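How to Fold Kitchen Towels So They Stay Folded
By Jolene Ellery

My drawer used to hold 10 towels and shut on six of them. If yours does the same, set aside a flat table and a little patience.

Start with the towel laid out wide, short ends left and right. Smooth it from the middle with your palms. Fold the long edges in until they meet, then fold once more along the center. You should have a strip. 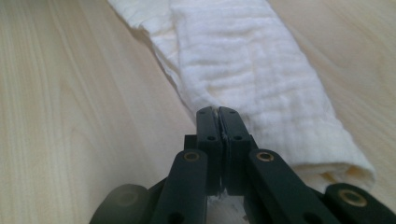
Crinkly cloth has its own opinions about straight lines. Tug the strip gently at both ends and let the small wrinkles be. The off-white one lying on the table here is puckered all over, and ironing it would be a hobby. Make sure the layers overlap evenly, then roll or fold from one end, keeping the pressure light -- a tight roll springs open the minute you turn your back.

For the drawer, stand the bundles on edge with the folded side up. My sister-in-law Kirsten Gill stacks hers flat and uses the same top two all year.
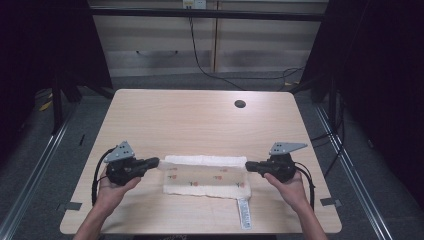

Should the care label come off first?
Leave it on if you still need the washing instructions, and tuck it inside on the first fold. If you do cut it, trim close to the seam and mind the stitching.

Printed towels get folded with the pattern facing out. You paid for the pattern.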